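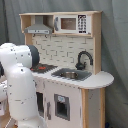 I am collecting demonstrations for a small manipulation project and I have a problem with the difference between two ways of teaching. Some of my episodes I record by kinesthetic teaching, it means I hold the arm and move it with my hands. The other episodes I record by remote control, with a handheld controller from a chair two meters away. The task is the same in both cases: pick up the small silver pot from the gray sink of the toy kitchen and put it on the black stovetop, near the red burner marking. It sounds very simple, but the two groups of recordings do not look like they come from the same task.

When I guide by hand, the path is smooth and short, and the pot goes to a good place almost always. When I use the controller, the arm stops many times, especially before the grasp, and it makes small corrections left and right. The faucet is also a difficulty. It bends over the sink, and by hand I go past it without thinking. By remote control I touched it in many episodes, and after this I started to lift the arm much too high, so now the remote episodes have a big unnecessary curve in the middle.

I train one policy on everything together. It learned the worst of both, in my opinion. It hesitates above the sink for a long time, then sometimes it goes down quickly and sometimes it does not go down at all. I record joint positions, the gripper opening and two camera views at 25 frames per second. I use the Bulari logging tool with its default settings. Until now I have 8 hours of recordings, a little more than half by hand.

My questions are these. Should I throw away one group? If yes, which one? And is it possible to clean the pauses from the remote episodes, or will this damage the data? My colleague says that the hand-guided episodes are always better because they are smooth, but I am not sure that smooth is the same as useful.

Thank you in advance, and please excuse my long explanation.

Posted by mirela_k

Florence Fortin

I had almost the same situation in February with a drawer task, so I will write what I learned, and you can compare with your own case.

First, please check what your cameras see during the hand-guided episodes. If you hold the arm, then your hands and probably your sleeve are in the picture. When the policy runs alone, there are no hands. In my project the policy had learned to look at my wrist, and without my wrist it moved in a very strange way. I lost two weeks before I understood it. The usual repair is to replay the recorded joint path on the robot without touching it and to record the cameras again during the replay. You must put the pot back in the same starting place for each replay, so a piece of tape or a printed template under it is a good help. Some replays will fail. Do not keep those as successful episodes.

Second, check what you save as the action. With the controller, you have a command and also a measured position, and they are different things. With hand guiding there is no command, only the measured position. If you mix commanded positions from one group with measured positions from the other, the policy receives two different languages under one name. For the hand-guided group I take the measured position a few steps later and use it as the target, and I do the same for the remote group, so that both follow one rule. After the replay you will also have real commands for the first group, and then you can choose commands for both.

About the pauses: yes, you can remove them, but carefully. I remove a frame only when the arm is still and the gripper is also still. If you look only at the arm, you will cut the moment when the gripper closes, because the arm often does not move during this time. This is a very common mistake, and I made it too. I would also keep a short stop before the grasp. A camera policy without any history cannot know how long it was already waiting, so long pauses are dangerous for it – it can stay in the pause forever. I think this is the reason for your hesitation above the sink.

The small corrections are a different matter and I would not remove them. They show the robot how to come back when it is a bit to the left or to the right of the pot. Your hand-guided episodes are smooth, so they contain almost no such information. When the robot makes a small error during the real run, it arrives in a place that it never saw in the smooth data.

For the big curve over the faucet, I would record these episodes again. It is not dangerous, but you teach a habit that you do not want. Before you record, do 20 minutes of practice and delete all of it. Also move your chair. From two meters and from the front it is difficult to judge the depth between the faucet and the gripper. I sit a little to the side, where I can see the space between them.

So, my answer: do not throw away a complete group. Replay the hand-guided one, trim the remote one, use one definition of action, and train again. Then train also on each group alone, with the same number of episodes, and compare. It costs some computer time but you will stop guessing.

old_servo

Just use teleop for everything. Hand guiding is for welding robots and for waypoints. If your remote demos are bad you need a better controller, a leader arm for example. We changed to one (Catar, the second version) and the new people were fine after one afternoon. More data also fixes a lot. We did 3,000 episodes for a table cleaning task and did not trim anything.

pvdlinden

I agree with Florence Fortin on most points, and I want to add one thing about the starting positions. In many collections the person puts the object in a slightly different area depending on the method. By hand you stand near the robot, and it is easy to put the pot always in the same corner of the sink. From the chair you get up, drop it quickly and sit down again. Make a plot of the first gripper closing position for both groups, with two colors. If you see two clouds and not one, the policy can have a problem that has no relation with smoothness.

Also decide now what "success" is and write it down. Is it enough that the pot stands on the stovetop, or must it cover the red marking? In our group two operators had two opinions, and we had to look through 2,000 episodes again. It was very boring work.

One small warning for hand guiding: tell the controller the correct weight of your gripper before you release the joints. If the weight is wrong, the arm slowly falls or rises in your hands, and you fight against it without noticing. The recorded path will include this fight.

Comments

mirela_k: Thank you all. I looked at the camera files and my left hand is visible in every hand-guided episode, in both views. I start the replay tomorrow.

mirela_k: Second message, after the replay. Most episodes worked, but the failures are almost all at the grasp. The pot is a few millimeters away from where it was, I think. The template is coming.

Florence Fortin: Good, this is normal. Put the template inside the sink, not on the counter, and make it fit the corners. Then it can not slide.

tomasz_r: Does the trimming rule work also if the gripper signal is noisy? Mine is never completely still.

Florence Fortin: Use a small threshold, and look at ten episodes with your own eyes before you run it on everything.

old_servo: Still say leader arm.

Reading time: 6 minutes

Contact | © 2024 Butimance Community Help | Back to top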